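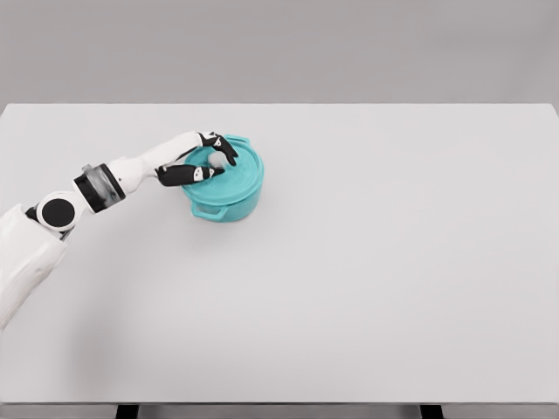
Stellerex open day, worth it with kids? And do the demos run live?

Baldur Fogh
27 Jan 2024
We're thinking of driving over to Stinow for the Stellerex open day with our two (6 and 9). Their page says "ball and pot demo, simulation and real arm" and that's all I can find. Do they let visitors try anything, or do you stand behind a rope the whole time? Also is parking as bad as people say?

Amos Whitlock
I went to the December one and had a great time! They start you off at a big screen with the simulated version, a white arm with a black-fingered hand, a little pale ball and a teal pot on a big white table. Then you go next door and see the real arm have a go. The guy running it reset the simulation every time a kid yelled "again" (so, a lot) and he let my daughter pick where the pot went before each run. You can't touch the real arm, but there's a keyboard at the screen and they're pretty relaxed about it. I asked way too many questions about the fingers and got a very patient answer. Go early, they told us 268 people came through and the line after lunch was no fun. Park at the Pearce Street lot and take bus 154, it stops right at the gate.

zeller_mom
parking is terrible, yes. we gave up and walked from the station. kids liked the cookies more than the robots lol. no idea about the rope, we only saw the lobby part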